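Shelf Order at the Lurorwood Stockroom

Tharushi Wickramasinghe has run the small-parts stockroom at Lurorwood for two years. We spoke in June, mostly about shelving and the shoe-shaped trays that take up so much of it.

The trays were the first item she reorganized. "They were stacked," she said. "A stack of 13 leans, and the one you want is at the bottom." She now keeps them in single file on the top shelf, all facing the same way. The upturned edge at the back serves as the grip point.

Her colleague Sajib Mollah argued for hooks on the wall. They tried that for a month and went back to the shelf. "Hooks are fine if every tray has a hole in the same place," Wickramasinghe said. "Ours have no holes."
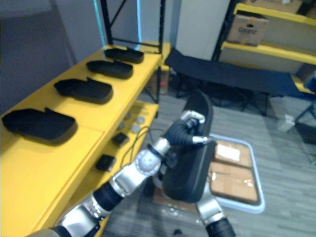
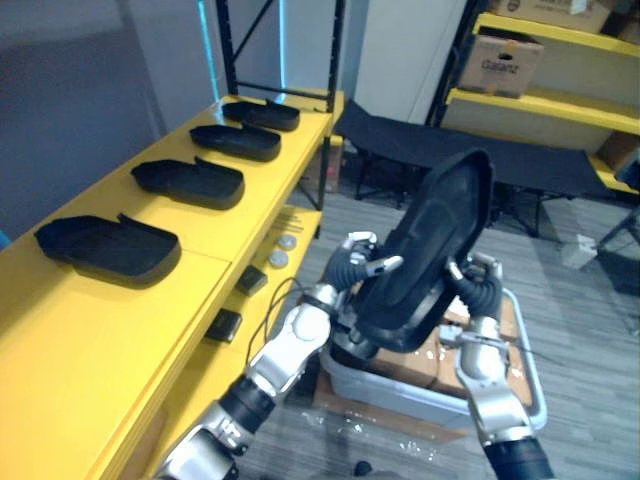
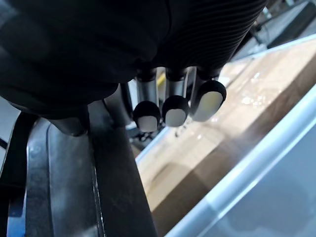 Small pieces go on the lower level, where a short reach is enough. She does not label positions by name. Each one has a number on a floor plan, 19 in all, and the plan is redrawn when a position changes. "Labels on the shelf peel, and then you have a label on the floor and an argument."

I asked about the spacing. The rule is a hand's width between trays, measured at the widest point of the outline. Less than that and the rims catch when one is lifted. More than that and the row runs out of shelf.

Floor storage is limited to open containers with low sides. Mollah checks them at the end of the shift, and anything left inside goes back to its position or onto a return list. The check takes him 20 minutes. Wickramasinghe would like it shorter.

Color came up last. She prefers dark trays on a bright shelf, as a gap in the row is easy to see from the door. The next shelves on order are gray. "I was not asked," she said.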